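Workshop notebook, wooden and painted toys, repairs and finishes
7/24/19
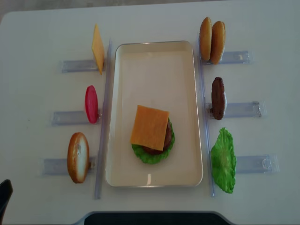 Burger set on its tray: lettuce, patty, cheese.

Casein paint, second batch. Mixed from the Geker powder this morning, 205 g powder to the usual water, left to stand while I sorted the drawers. Still lumpy after an hour. Put it through the old tea strainer and it came out fine. The first batch (January) was not strained and that explains the grit on the skittles.

Willy wants to know if we can stop using the Stadedard varnish over it. His argument is the smell and the price. Mine is that we have one and a half tins left and they have to go somewhere. Agreed to finish the open tin and then compare properly.

Test pieces, limewood offcuts, sanded to 240, numbered in pencil on the back:
1 to 4 casein only
5 to 8 casein, one coat Stadedard
9 to 12 casein, two coats Stadedard
13 to 16 casein, Camenzind hard wax oil

Spit test after 24 hours is too early for the oil. Leave all 16 until Monday. Wendelin has a wet cloth method he used at his last place: cloth in warm water with a drop of vinegar, laid on for an hour, then rubbed on white paper. Any colour on the paper is a fail. Will do that as well as the spit test and write both down.

Red is the problem colour again. It chalks when dry and you can wipe it off with a thumb. Blue and ochre are much better. Ursina thinks the red needs more binder, she adds a bit of extra casein by eye. Asked her to weigh it next time so that the rest of us can repeat it. She weighed it: 16 g extra to the 205. Pieces 3, 7, 11 and 15 are her red, the others are the ordinary mix.

Noah's ark from the Belotia nursery is back for the third time. The ramp hinge has pulled out. The screws are too short and go into end grain, so longer screws will only put it off. Drilled out, glued in beech dowel across the grain, left in clamps. Rehang the hinge tomorrow afternoon. One giraffe needs an ear. Shahla has carved two ears, pick whichever matches.

Invoice for the ark: nothing for the hinge as it was our repair that failed. Charge for the ear.

Lathe. Belt slips on the lowest speed when roughing anything over 60 mm. Tightened it, no better. The belt is shiny on the inside face. Verena has ordered a new one, 639 long, same section as the old. Until it comes, use second speed and take light cuts. Do not put wax on the belt, whoever that was.

Drawers: found the missing 8 mm brad point in with the countersinks. Threw out the split pegs. There are far more axle pegs than we need, 520 by the box label and the box has hardly been opened, so no more until next year please.

Glue: the white glue by the window has gone stringy. Binned it. New bottle is on the lower shelf, away from the sun, and should stay there.

To do
rehang ramp hinge, fit ear
paper test and spit test on Monday, all pieces
ask Camenzind for the data sheet on the oil, saliva and sweat, the version we have is in Italian and two pages are missing
small strainer for the paint bench, the tea strainer goes back to the kitchen
dust bag on the belt sander nearly full

Later, same day. Piece 9 has a run down the left edge, varnish too thick. Sanded back and recoated at ten past four. It will be a few hours behind the others, noted on the back.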